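Notes for my talk, Tuesday, second session

Title slide. Wait until people sit.

Good afternoon. My name is Yeison Tello and I work as a translator, mostly of manuals and letters for small companies. Today I will speak about glossaries. I know this word makes people look at their phones, so I will try to be short.

Slide 2 - how I started
When I took my first big client, Pukent, they sent me a list of 3668 terms. I was very happy. I thought, now all my problems are solved. I printed it, I put it in a folder, and in the first week I opened it maybe every hour. In the second week I stopped to open it.
(Pause. Ask who has a list like this at home.)
Why did I stop? The list had the same term in several places with different translations. It had words like "and" and "house". Somebody had exported it from an old program and never read it again.

Slide 3 - what is a term
Speak slowly, this part is important.
A term is a word where I am not free to choose. If the client sells a "cover" and in the catalog it is called "lid", I must write lid, even if I like cover more. If I am free to choose, the word does not need to be in the glossary. When I used this rule for the Pukent list, 1580 entries stayed. Still a lot, but I could work with it.

Slide 4 - example from Renis
Renis makes products for the kitchen. The marketing people said "container", the people of the warehouse said "box", and the old manual said "vessel". I wrote to them to ask which one is right. The answer came after 2 months and it was: all of them.
(People usually laugh. Do not continue too fast.)
So I made a proposal. One word for each kind of text, with a short note who uses it. They accepted it the same day. I think they were waiting for somebody to decide.

Slide 5 - the note column
Most glossaries have two columns. Mine has 3. The last one is for notes, and it is the one I read most. I write there where the word comes from, who approved it, and sometimes what is forbidden. For Mercado I have a note that says "never use this on the invoice". I don't remember any more the reason, but I respect it.
Show the table on the screen. Read only two lines of it, the letters are small.

Slide 6 - cleaning
Every December I take one free afternoon and I clean. I delete the entries of clients who are gone. I look for doubles. If an entry has no note and I cannot say why it is there, I mark it in yellow and ask the client in January.
Drink water here.

Slide 7 - when the client changes a word
Pruvar changed the name of their main service in the middle of a project. Search and replace was not enough, the new name was plural and all the verbs around it were wrong. Now I keep the old term also in the glossary, marked as old, so I can find it in the texts from before.
If there is time: tell about the letter that went out with both names. If not, go directly to the questions.
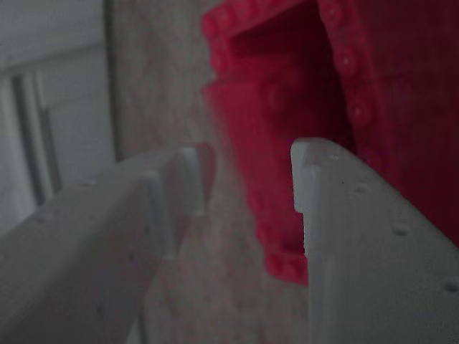 Questions. Repeat each one in the microphone before I answer. If they ask which software, say that a simple spreadsheet is enough to begin - the file from this talk I can send by email, my address is on the handout.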